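Did One Speech Really Start a War?

Maybe you have heard a story like this one. A leader stands up, gives a fiery speech, and the next morning the whole country is at war. It makes a great movie. But should you believe it?

Be careful. Wars between two parts of the same country, called civil wars, almost never start in a single day. People had usually been arguing for years. In the United States, the biggest argument was about slavery, and it was going on long before the first shots were fired in April 1861.

So why do people tell the one-speech story? It's short, for one thing. It also has a hero or a villain, and people like those. Lempi Suominen, who writes history books for kids, keeps a list of 51 stories like it. She could find good proof for only three.

How do you check? Ask who wrote the story down, and when. A diary from that week is a better clue than a book written 60 years later – but even a diary can be wrong. People brag. They mix things up. Some of them weren't even there!
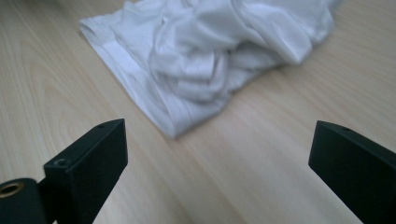 Then look for a second person who saw the same thing. If two people tell it the same way, did one of them just copy the other? Newspapers copied each other all the time. One story printed in 300 papers may still come from one reporter, and he may have been guessing.

Watch out for big crowds and perfect quotes, too. There were no microphones in 1861. Someone standing at the back may have heard half the words and filled in the rest later.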